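Search this site Search
Home Health and Safety Workplace Guides

How to Restock and Repack a Small First-Aid Box 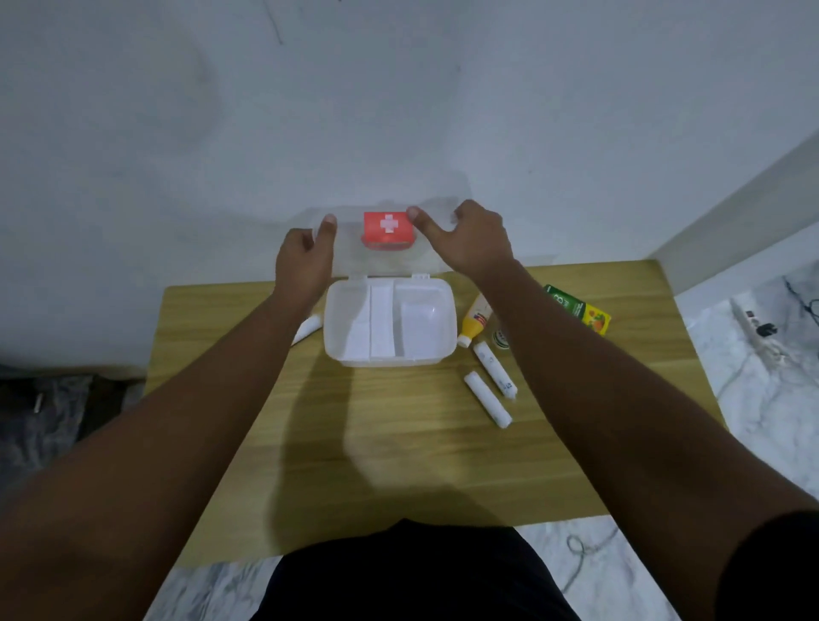 The box opened and empty, with supplies set out on the table before repacking.

Each department at Tivgate keeps at least one portable first-aid box. The department's designated first-aider is responsible for its contents and is expected to carry out the procedure below every July and after any use of the box.

Preparation

Clear a table large enough to hold the box and everything stored in it. Wash and dry your hands. Open the lid fully and remove all items, including any loose wrappers at the bottom of the compartments.

Checking the supplies

1. Read the expiration date on every tube, bottle, and tin. Set aside anything that has expired or will expire within six months.
2. Inspect bandage and gauze rolls. A roll with a torn or stained wrapper must be replaced.
3. Confirm that caps and lids close tightly. Wipe off any residue.
4. Compare what remains with the contents list for your department and note what is missing.

Expired medicines must not be placed in the trash. Return them to the Health and Safety Office in a sealed bag.

Cleaning the box

Wipe the compartments, the dividers, and the inside of the lid with a damp cloth and mild soap. Leave the box open until it is completely dry. Check the hinges and the latch. A box that does not close securely is to be withdrawn from service.

Repacking

Place rolls in the largest compartment, where they can be lifted out with one hand. Tubes should lie flat. Narrow sections are suited to tweezers, scissors, and adhesive strips. Stand bottles upright only if the lid closes without pressing on them. Cardboard packages that do not fit should be kept in the supply cabinet, with the leaflet still inside.

Close the latch, initial the inspection card, and return the box to its marked location. Replacement supplies may be requested on Form 66.

Approved by Songül Demirtaş, Health and Safety Office
Last reviewed July 23, 2018

339 shares

This site uses cookies. By continuing to browse, you accept our cookie policy. Accept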